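Readers wanted for autumn fiction panel

Lamptey is looking for 30 people to read new historical novels before they are published. Each reader gets four books between September and the new year, in paperback or as an e-book, and fills in a short form after each one.

You don't need any experience of reviewing. We do ask that you finish every book you accept, including the ones you don't like, and write at least 200 words on it. Spoilers are fine, as the forms go only to our editors.

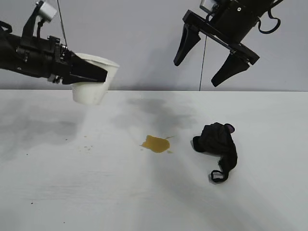

Most of the list is set before 1950, with family sagas, two wartime stories and a murder mystery. Tell us if there is any subject you would prefer to avoid.

The work is unpaid, but you keep the books. Readers must be over 18 and live in the UK.

To apply, send Farzana Abeysekara a few lines about the last novel you read and what you thought of the ending. Please put "Reading panel" in the subject line. We will reply to everyone by the end of September.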